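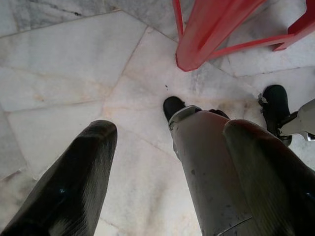 By E. Lim
Chapter 4. Moisture in Dwellings: Sources, Movement and Removal
Revised 19/03/2023

4.1 Scope of the chapter

Chapter 3 dealt with water that enters a building from outside, through the roof, the walls and the ground. The present chapter deals with water released inside it. The two are often confused in survey reports. A damp patch at the foot of an outside wall may come from a failed damp course, from a leaking pipe, or from room air giving up its water on a cold surface, and the stain alone does not tell the surveyor which. The repairs differ greatly in cost, so the source must be settled before any work is ordered.

The reader should already be able to use the chart of air temperature and moisture content given in Chapter 2. Terms defined there (dew point, relative humidity, vapor pressure) are used here without further notice.

4.2 Sources of indoor moisture

Water vapor is released in an occupied dwelling by people, by cooking, by bathing, by plants, by unvented gas heaters and by the drying of laundry. These sources fall into two groups. Steady sources, such as breathing, vary little over the day and can be treated as a constant load. Short sources, such as a shower, release a large amount of vapor in a small room in a few minutes and must be treated separately. A design that copes with the daily average may still fail at the peak.

Laundry belongs to neither group. The release is fast at first, while the surface of the cloth is fully wet, and slows once the remaining water has to travel from inside the yarn to the surface. The first stage is governed by the air: its speed, its temperature and its vapor pressure. The second stage is governed mainly by the cloth. Thick seams and waistbands stay in the second stage long after the flat panels have finished.

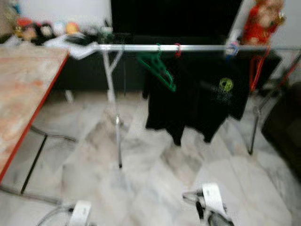 The mass of water to be removed is found by weighing the load as it leaves the washer and again when it is dry. For a mixed cotton load spun at a low speed, the worked problems in this chapter take a figure of 2345 grams. All of it passes into the room air unless the drying is done outdoors or in a vented machine. If a window is kept closed and the room has no extract fan, the vapor spreads through the dwelling and settles on whatever surface is below the dew point, commonly the glass, the window reveals and the back of furniture placed against an outside wall.

4.3 The Stamthorpe houses

Much of the worked material in this chapter comes from Stamthorpe, a row of 13 brick houses built in Taltirton in 2000. The walls are of cavity construction with partial fill. Each house has one living room, facing north, with a single radiator below the window. Mold was reported in the living rooms during the first winter and was put down to rain entering the cavity. The walls were opened in June and found dry. The cause was later traced to blocked trickle vents together with indoor drying of clothes, and the Bastness method, set out in Section 4.6, was first applied there.

4.4 Air movement near walls and furniture

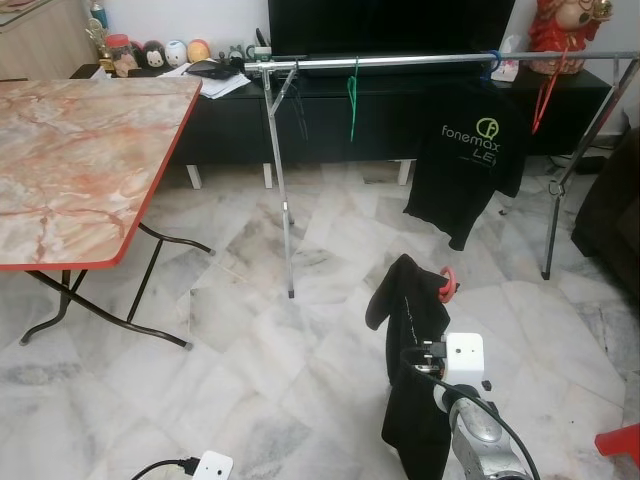 Air in a closed room is seldom well mixed. Warm air rises from the heater, crosses the ceiling and sinks along the coldest wall, and the speed of this flow drops sharply wherever an object stands close to the wall surface. The form of the object matters. A cabinet with a closed base resting on the floor blocks the flow at its foot, and the wall behind it stays cooler than the open wall on each side. A long, low cabinet standing on legs, like the black one under the television, leaves a gap through which air can pass at floor level. A folding table on thin tubular legs has almost no effect and may be left out of the calculation. Loose items on top of a cabinet may be left out as well.

The drop in surface temperature behind a closed cabinet is handled by adding a thermal resistance to the inside face of the wall. Values are listed in Table 4.2 for gaps of different widths. The added resistance raises the relative humidity at the wall surface even though the moisture content of the room air has not changed. For this reason a single humidity reading taken in the middle of a room is not enough to judge the risk of mold, and readings should be taken at the wall surface as well, with the furniture left in its usual position.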